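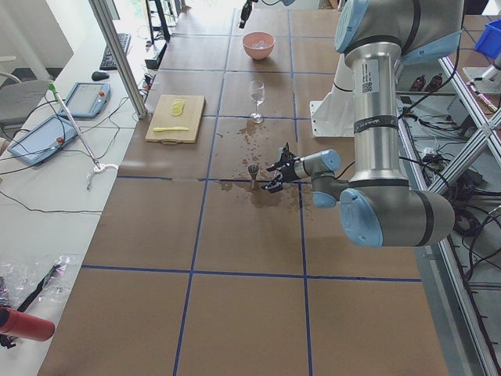 1/ Measuring drinks on brown paper: a thread

Right, I have been going on about kraft paper for worktops for ages and some of you have very politely ignored me. So let me have another go, with a jigger, a wine glass, some lemon slices and rather a lot of spilt brown liquid to help me make my case.

2/ Kraft paper first. You buy it on a big roll (mine's from Trudwood, 100 metres, and it lives behind the door because it fits absolutely nowhere else) and you roll it straight over the table, right to the edges. No cloth to wash! When you've finished you fold the whole sticky lot inwards and bin it.

3/ Is it waterproof? No. It soaks things up and goes dark, and if you leave a proper puddle sitting there it'll go through in the end. I've got into the habit of putting a second layer down wherever the pouring's going to happen. Two layers and a quick blot with kitchen roll and the table's been fine every time so far.

4/ Then the tape. Blue painter's tape, long strips down the table and then more going across, so you end up with squares. Everything gets its own square. Board with the lemon on it here, glass there, bowl further up out of the way. It sounds fussy, I know. But I am a person who puts a knife down and then spends ten minutes looking for the knife, so the squares stay.

5/ Adoración Requena put me on to the tape thing years ago when we were doing drinks for her sister's do. She had the whole bar laid out like a board game and I laughed at her, and then I noticed she hadn't once had to ask where anything was. I'd asked four times. I went and bought tape on the Saturday.

6/ Okay, jiggers. If you don't know the word, it's the little double-ended metal measure, big cup one way up, small cup the other. Mine at home is a Garis and I've had it so long the lines inside have nearly worn away. You fill it, you tip it into the glass, done. That's the theory anyway.

7/ The practice looks a bit more like this, and I think anybody who's made a round of drinks in a hurry will feel right at home:
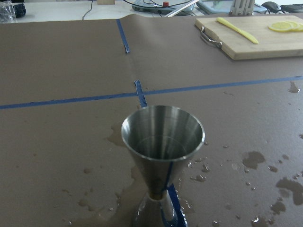 Jigger on its line, puddles wherever they fancied.

8/ I do love how the paper shows you everything. On a bare worktop you wipe a spill and forget it, but on kraft paper there's a great dark blotch and a little sprinkle of drops and you can't pretend. If most of your splashes are on the same side of the jigger, have a look at how you're holding the bottle. Mine are always on the left. Always!

9/ Things that have helped me spill less, in no order at all. Bring the glass right up next to the jigger, practically touching. A wine glass halfway down the table is asking for a trail of drips between the two.

10/ Stop just short of the rim. Everybody fills to the very top because it feels generous, and then you've got to lift the thing. A whisker under is fine, your guests won't be writing in.

11/ And tip it in one go. The slow nervous dribble is what runs back down the outside and on to your fingers. Be brave. Practise with cold tea, it's cheap and it's brown so you can see where it's gone. I got through an entire pot last June and was quite good by the end (and very bored of tea).

12/ Manikandan Kulkarni replied to my last thread to say just use a spouted measuring jug and stop suffering. He's got a point. For a big batch I do use a jug, an Aguirre one that holds 600 ml, and it pours beautifully. For one drink in one glass I still want the jigger though, it's a nice little object and I'm not giving it up.

13/ Lemons, since I've been asked. Slice them before you start pouring anything, stack them up on the board and leave the knife on the board too. A plastic knife will do for lemons if it's got a bit of an edge on it. Cut them thinner than you think.

14/ Then the bare table. Tape on a plain surface is a different job from tape on paper, and I've had a few messages asking how I get it to sit flat, so a bit on that before I go and put the kettle on. 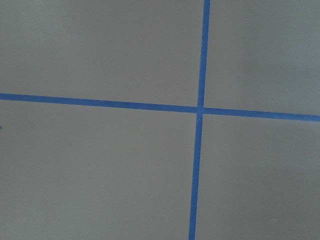

15/ Wipe down first and let it dry properly. Stick one end, pull the roll out to the far side and only then lower it, pressing along with your thumb as you go. If it wobbles a bit, leave it wobbly. Peeling it up and starting again is how you end up with fluff on the sticky side. Where two strips cross I give the overlap an extra rub so the corners don't catch on a sleeve.

16/ Roll of tape from Berside if anyone wants to know, the wider one. Photos of your own splodgy paper very welcome in the replies.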